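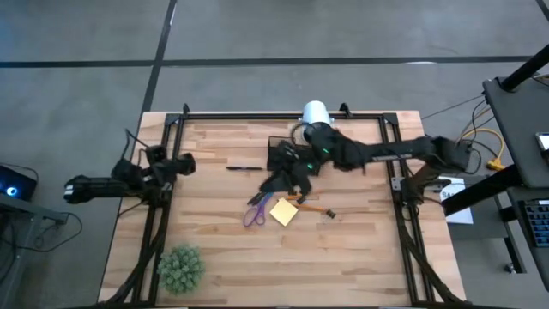
A light wooden tabletop built up from narrow strips.

Hauser opens repair service for wooden worktops and tables in Clallwood

Clallwood, 22 October 2019 - Hauser, the maker of solid wood worktops and tables, is opening a repair and refinishing service at its Clallwood works. Customers will be able to have a scratched, stained or split top sanded, glued and oiled again. The service is open to owners of any solid wood top, including those made by other firms.

Until now Hauser has only carried out repairs on its own products, and only while they were under guarantee. Customers with older tops were usually told to find a local joiner. The company says many of them came back later to order a new top when the old one could have been put right in an afternoon.

"We were selling people a new worktop to get rid of a black ring next to the tap," said a spokesperson for Hauser. "The ring is often only in the top layer of the wood. You sand it out, you oil it three times and you can use the kitchen again the next day. We have always done this in the works with tops that were marked in storage, so the people and the machines were already here."

How the service works

Customers send in the length, width and thickness of the top and a short note of what is wrong with it. They receive a price in writing within five working days. A top can be brought to the works or collected by van. Collection is free within 40 miles of Clallwood. Outside that area a charge is agreed before the van is booked.

Tops which are fixed in place, such as kitchen worktops with a sink let into them, can be treated in the customer's home. A fitter will bring a sander with dust extraction and will need a clear surface and a power socket. The hob must be switched off, and the room should be aired overnight once the oil has been applied.

At the works, each top is first left to settle in the drying room. Damp wood cannot be sanded evenly, and a crack that is glued while the wood is swollen will open again in winter. The top is then planed or sanded, depending on its thickness. Loose joints between strips are cleaned out and glued under clamps. Knots and small holes are filled. The edges are done by hand.

Customers can choose between a clear oil, a white-tinted oil and a hard wax finish. Lacquer is not offered. Hauser stopped using lacquer on its own worktops some years ago because a damaged spot cannot be treated separately and the whole surface has to be stripped.

Which tops can be repaired

Any solid wood top of at least 18 millimetres can be accepted. Beech, oak, ash, birch, maple and walnut are the woods the works handles most often. Tops made from narrow strips glued side by side are generally easy to repair, as a badly damaged strip can be cut out and a new one let in. The new strip will look paler or darker at first. The difference becomes less in the course of a year or so, but some of it may remain, and customers are told this before work starts.

Veneered boards can be cleaned and oiled but not sanded. Chipboard with a printed wood pattern cannot be treated at all. Tops that have been attacked by woodworm are only accepted if they have been treated beforehand and a certificate is supplied.

Offcuts used for smaller work

The new strips for repairs will come mainly from offcuts. Over the past year the works set aside 3,721 kilograms of sawn offcuts that were long enough to be used again. Most of this wood previously went to a boiler that heats the drying room. The boiler will stay in use, but will be fed with sawdust and short ends only.

Part of the offcut stock will go to Traltis, a training workshop in Bruterholm where school leavers learn the basics of joinery. Traltis will use it for chopping boards, stools and practice joints. Hauser will deliver the wood free of charge twice a year. Trainees who have completed their first year can apply for a work placement in the new repair department.

"Good hardwood is expensive and beginners get through a lot of it," said a spokesperson for Traltis. "Our trainees often practised on softwood and then found that beech behaves quite differently under the chisel. Now they can make their mistakes in the right material."

Space at the Clallwood works

The repair department takes up 200 square metres in the former packing hall. Packing has moved to the building next to the loading yard. The hall has been given a new floor, better lighting and a separate entrance on the road side, so that customers no longer have to cross the yard between the lorries. There are two parking spaces in front of the door for loading and unloading.

The works as a whole has a yearly capacity of 800 repaired tops. Hauser does not expect to reach that number in the first year. Production of new tops will continue as before and delivery times will not change.

Advice on daily care

Anyone who has a top repaired receives a sheet with advice on daily care and a small tin of the oil that was used. The same sheet is available free to all other visitors. It recommends wiping up water straight away, in particular around taps and under dish racks, and oiling a kitchen worktop twice a year. Tin cans, cast iron pans and steel wool should not be left on a wet surface. Contact between iron and damp oak causes the blue-black marks that make up a large part of the enquiries Hauser receives.

The sheet also advises against vinegar and scouring cream. Lukewarm water with a little mild soap is enough in most cases. Cloths used for oiling must be soaked in water and laid out flat to dry outdoors before they are thrown away, as they can catch fire by themselves when crumpled up.

Opening and prices

The repair service opens in December. Bookings can be made from today at the counter of the Clallwood works or by post. Prices depend on the size of the top and the work required. A price list for the most common jobs is available on request.

Note for editors

Hauser makes worktops, table tops and shelves in solid wood for homes, schools and shops. Further information and a copy of the care sheet can be obtained from the press office at the Clallwood works. Visits to the repair department are possible by appointment.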